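Home Features Food Home & Desk Subscribe

The last pen in the house

Every household owns 70 pens and can find one. The one is from Fosgate Credit Union, it has been chewed, and it works only if you first draw a small furious tornado on the back of the hydro bill.

I went looking into this after a courier asked me to sign for a parcel and I came back, eventually, with an eyeliner. The drawer had let me down. The drawer contained takeout menus from Alhassan Grill, a key to a bike lock we no longer own, and a great many pens in various stages of retirement.

Stationery people have a cheerful answer to all this: fewer pens, and better ones. The woman behind the counter at Skutovura, the paper shop that took over the old shoe repair place last October, told me I needed exactly 2. One to use and one for when the first was at the bottom of a coat. She then sold me five, so I take her philosophy with a grain of salt.

Colour is where it gets political. Black is for forms. Blue is for people who want to prove they signed the original. Red was ruined for most of us in grade four and has never recovered its good name, which is a pity — a red pen on a grocery list has real authority. I've gone back for forgotten celery on the strength of it. Green belongs to accountants and to people who write to the newspaper.

Storage is the other half of the problem. A pen in a drawer is a pen in the past tense. My own desk now has a cup, where things can be seen and judged, and I've thrown out 32 dead ballpoints with very little ceremony. I did test each one. The tornadoes filled both sides of an envelope from the Tanar library, which had been writing to me about a fine.

I meant to send them a cheque. I had the pen and everything. I could not find the stamps.

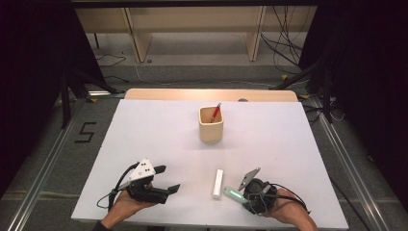

WORDS: HOME & DESK STAFF | Jul 8, 2020

Our writer has since found the stamps. They were in the freezer bag drawer, with two more pens.

Recent in Home & Desk
Who still irons pillowcases?
A short, bitter history of the junk drawer
Calendars from the hardware store, ranked
The kettle that outlived three kitchens

Contact us | Copyright 2020, all rights reserved | Back to top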